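Teaching cell inspection checklist, arm 2, remote demonstration work
Site: Tanedon, back lab
Date: January 29, 2019
Status key: OK / OK with comment / Not OK / Not checked

Scope: the teaching cell only, meaning the arm, the table, the operator's station and the floor between them. The storeroom and the charging area are on their own sheets. I was asked to look at whether people can safely show the arm the cup and bowl task by remote control. I was not asked whether the arm learns anything from it, and I've left that alone except where a claim about learning was used to excuse a safety gap.

1. Before power-up

1.1 Emergency stop within reach of the operator's chair. OK.

1.2 Emergency stop tested this shift, with the result written in the log. Not OK. The log has a tick. A tick doesn't say who pressed the button or what the arm did. I pressed it myself and the arm stopped. Please write it down properly from now on.

1.3 Second stop on the table side. Not checked. The Belov manual says one is optional. I'd like to know who decided that for this room, and on what grounds.

1.4 Speed limit set for teaching mode. OK with comment. The limit was set, but any operator can raise it from the same menu without a password. "We just don't touch it" is not a control.

2. Table and task objects

2.1 Cloth pulled tight, no fold high enough to catch a finger or a bowl. OK with comment. There are faint creases near the edges. Fine for now. Re-stretch it when the cloth is next changed.

2.2 Objects are the approved plastic set, no glass or ceramic. OK.

2.3 No cracked or sharp rims. OK. Run a gloved thumb around each one. Looking from the chair isn't enough.

2.4 Work area clear of tools, drinks and phones. OK.

2.5 Stack height within what the task sheet allows. OK with comment. The sheet allows four pieces. I asked how that number was reached and was told it "felt right" during the trials in June. It may well be right, but I'd want to see it tested.

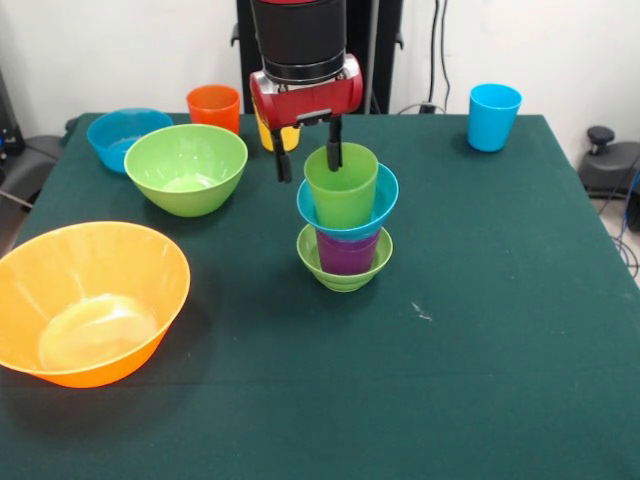 2.6 Operator can judge the grip before lifting. Not OK. From the chair you get one view, and with one finger inside a cup and the other outside it you can't tell how hard the rim is being squeezed. There is no force reading on the operator's screen. I'm told that people develop a feel for it. Perhaps they do, but new operators start with no feel at all, and they are let loose on the same settings as everyone else.

2.7 Dropped objects left alone until the arm is stopped. OK with comment. The rule is on the wall. I watched a session of 105 minutes and saw it followed twice and broken once, by a person who reached in while the arm was "only waiting". An arm that is waiting is still powered. Retrain before the next session.

3. Arm, gripper and cables

3.1 Gripper fingers tight, no play. OK. Checked by hand with the power off.

3.2 Side fittings on the gripper secure. OK.

3.3 Cables have enough slack for full travel and can't snag. OK with comment. No snag seen during my visit. The route was set up for the old table position, and I couldn't find any record of it being checked again after the move.

3.4 Floor cables tidied or covered. Not OK. Blue cable runs on the floor at the right of the table, where people walk to get to the back wall. Cover it or reroute it. This was raised on the last sheet as well and marked "in progress".

3.5 Arm parks clear of the table objects between demonstrations. OK with comment. The park position is saved, but operators park by eye when they're in a hurry. Use the saved one.

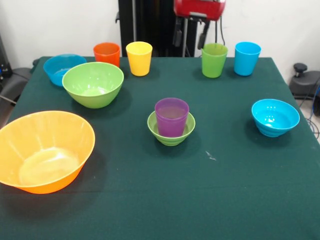

3.6 Table reset done with the arm held in a safe stop. Not OK. Resets are done by hand between demonstrations, and this is when people's arms are closest to the machine. The log lists 122 resets since the last inspection and doesn't mention the stop for any of them. Add a column for it. If the column slows the work down, so be it.

4. Remote control link

4.1 Arm holds still when the link drops. OK. I pulled the network lead 3 times and it held each time. That's a small test, and I'd like it repeated with the arm carrying something.

4.2 Delay between hand controller and arm is acceptable. OK with comment. The Cavalcanti controller shows a delay figure, but no limit has been agreed, so I can't say what it's meant to be acceptable against. Set a limit.

4.3 Hand controller can't be bumped into action when put down. Not OK. The enable switch can be taped, and there was tape residue on it. Nearly every lab I visit has done this at some point, and every one says it was temporary.

5. People

5.1 First aid kit present and in date. OK. Medex kit, by the door.

5.2 Operators signed off before solo teaching. OK with comment. The sign-off form asks whether the person "feels confident". Replace that with a task they have to do in front of someone.

5.3 Nobody teaching alone after hours. Not checked. I was told it doesn't happen. Door records requested.

Result: teaching may continue at the reduced speed. Items 1.2, 2.6, 3.4, 3.6 and 4.3 to be fixed and shown to me in person. Emailed assurances won't close them.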